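Folding a padded satin jacket without wrecking the collar?
Flakside Forums > Clothes Care and Storage

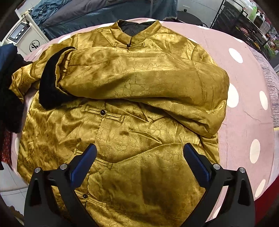
ifeoma_e wrote:
What is the best way to fold a padded satin jacket with a stand-up collar so it can go in a drawer until next winter?

chou_sf wrote:
Button it up, lay it face up, bring the sleeves in across the chest one at a time, then fold the bottom half up once and stop there. Leave the collar alone at the top and put nothing heavy over it. Once you start making little squares out of a padded jacket you get a ridge at every fold, and satin shows every one of them.

ifeoma_e wrote:
Thank you! That's pretty much where I've gotten to, one sleeve over and then I lost my nerve. It's the gold-olive one with the crackly woven pattern and the knot buttons, black padding inside the neck. I wear it for New Year dinners and a couple of birthdays and then it sits. Last year I rolled it like a T-shirt and it came out in May looking like a bread bag.

The cuffs are what I'm stuck on. They've got thick black plush in them, and when the sleeve goes across the chest the plush end makes a big lump right over the buttons. Do I turn the cuff in or let it stick out?

garba_mends wrote:
Let it stick out! Turning it in doubles the thickness right where the sleeve ends and the satin creases around it. I sew costumes for a dance group and we have a whole rail of jackets like this (12 of them, all in different states of repair). Sleeve goes across on a slant, toward the opposite shoulder, so the plush ends up near the collar and not on top of the middle buttons. Then the second sleeve goes a bit lower so the two cuffs aren't stacked.

Also put tissue between the plush and the satin. Plush sheds, especially black plush, and you'll be picking fuzz out of the pattern for a week.

ony_osagie wrote:
I'm going to be the annoying one and say don't fold it at all. Hang it. Wide padded hanger, cotton cover, done. I've ruined two satin jackets by folding and none by hanging.

garba_mends wrote:
Depends how heavy it is, Onyekachi. Padded ones drag on a hanger. Ours started going at the shoulder seams after two winters on the rail and the weight was all in the lining.

ony_osagie wrote:
What kind of hanger though? If it was wire I'm not surprised.

garba_mends wrote:
Wood, with a wide shoulder. I'm not an animal.

ifeoma_e wrote:
I don't have the hanging space anyway. My closet is one short rail and my coats are already fighting over it. It's a drawer or a box under the bed.

chibu_a wrote:
Box under the bed is fine, that's what I do with my dad's good clothes. I had one of those Truvex vacuum bags first and I would warn everybody off using them for this. The padding went flat as a pancake and it took ages to puff back up, and one side never did. Fine for blankets. Keep them away from anything you care about.

chou_sf wrote:
Seconding that about vacuum bags. I'd say any vacuum bag, I don't think the brand matters.

chibu_a wrote:
Fair, I've only tried the one.

ifeoma_e wrote:
OK no vacuum bags. What about the knot buttons – done up or undone? My aunt says undone, because the loops stretch if they're under strain for months.

chou_sf wrote:
Done up, for me. They hold the front straight while you're folding, and if the jacket is lying flat there isn't any strain on them. Your aunt might be thinking of jackets that are on the tight side when worn.

ony_osagie wrote:
I'm with the aunt. I do the collar one up and leave the rest open. A hard little button pressed into satin for nine or ten months leaves a dent, I've got one to prove it.

garba_mends wrote:
You can do both, sort of. Button everything, slide a strip of tissue behind each button, then fold. Takes two minutes. I bought a pack of 400 sheets of acid-free from Flultero ages ago and I'm still nowhere near the end of it.

ifeoma_e wrote:
Tissue ordered. Last thing, do I get it cleaned first? I wore it once this season and there's nothing on it that I can see.

chou_sf wrote:
Air it for a day at least. I clean anything that's been to a dinner, even if it looks fine. Oil marks can turn up yellow months later and by then they've set.

ony_osagie wrote:
Finally we agree on something. Ask the cleaner not to press it flat, the shine goes funny over padding.

ifeoma_e wrote:
Update, 5 Jan 2025. It came back from the cleaner and I did it Chiamaka's way, on the bed, second sleeve lower than the first, tissue in the cuffs and behind the buttons. One fold at the waist with a rolled towel inside the fold (my own idea, please don't yell). It fits the box with a little room over the collar. I also did my black wool one while I was at it, and that took half the time because wool doesn't slide off the bed every time you breathe!

garba_mends wrote:
The rolled towel is good, I do that too. Use a white one if you can, dark towels can leave color behind.

ifeoma_e wrote:
It was navy. Going to go swap it now.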